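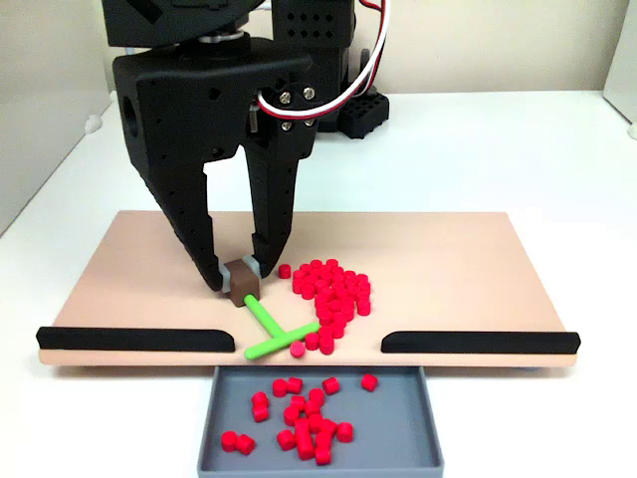

Bench diary / Small parts

21 May 2019

I have never believed in the crumb sweeper, and I went into today not believing in its cousin either. The idea is the same. You have a lot of small things on a flat surface, you have a stick with a bar across the end, and you push. The people on the Nestar board swear by it for beads, pegs, seeds and screws. One of them says he clears 2000 pieces in an evening without touching one. I have read his post twice and I still don't know what he does with the ones that roll.

So, red pegs on the tan board, green T with the brown cube on the end, gray tray. I had set my mind on being fair.

First complaint is the cube. It's a fine thing to hold, I'll give it that, small and square so it doesn't turn on you. But the rod comes off it and runs down at a slant, so the bar only sits flat if you keep the cube a little way off the board the whole time. Drop it too low and the bar tips up and the pegs go under. Lift it too high and one end of the bar digs in. There is a height that works and it's narrow. I found it and lost it all morning.

Second complaint is the heap. A round peg on its end slides nicely. A round peg on its side does what it likes. When the bar comes in at the lower corner of a heap, the near ones bunch up and the far ones wander off, and if you are working close to the front of the board, as I kept doing, you get nervous. I don't think a straight bar is the right shape for this. I think it wants a shallow curve, or little walls at the ends, and I wrote as much in the margin of the Puleo catalog, where the curved ones cost more (of course they do).

Lunch was late. Toast, the end of the soup. The bus out to Novcombe was canceled again so I didn't go for the felt, and I'm not convinced the felt would help. People put felt under everything.

In the afternoon I read the Millet booklet properly, the whole thing, all 56 pages, with the diagrams. It says to work from the outside in, with short strokes, and never to push a heap from the middle. That part seems right to me. It also says a beginner will be "neat within a week," and I would like to know which beginner they asked. It recommends practicing with 200 pieces. I think that's a way of selling pieces. A small heap shows you every mistake you make.

The tray is the part I have changed my mind on, a bit. I thought the rim was for looks. But a peg that has some speed left in it needs something to stop against, and the gray one has a raised edge and a flat floor and that seems to be all a tray has to have. The fancy ones with the sections are for people who like filling sections. What I still don't like is how things lie once they're in it – clumped on one side, some up on end, some tipped over, a few strung out near the board as if they had thought better of it. If the point of the bar is tidiness, then the tray ought to look tidy, and I can't say it does. You've moved the mess. A moved mess is easier to carry, fine, but I'd hoped for more after all those posts.

I also wonder about the board standing so close in front of the tray. From a low chair you lose sight of the near part of the tray completely, and that's the part where the stragglers are. I'd want a bigger gap, or to sit higher. Must try the kitchen stool.

The Nestar people will say I'm pushing too hard. They say that to everyone. I did try it their way, slow as paint, and it was better, and it was also very dull. By hand I could do the same board before the kettle boils. I'll own that my hands leave the pegs in no better order than the bar does, and that my back complains sooner.

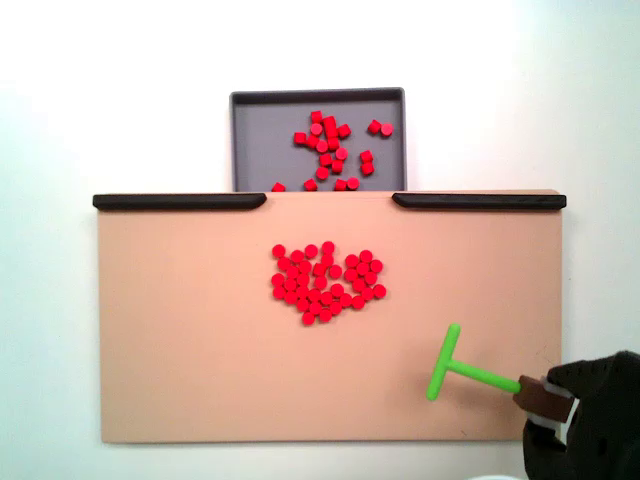
Still to try

Outside in, short strokes, with the stool. Then the same with my own hand and a clock, which I should have done first.

A strip of card taped to the bar to see if the curve idea is any good. If it isn't I will cross out what I wrote in the catalog.

Puleo item 2045, the wide scoop, only if it drops in price in July. I don't expect much from it.

Felt – maybe. Ask at the counter whether they take it back.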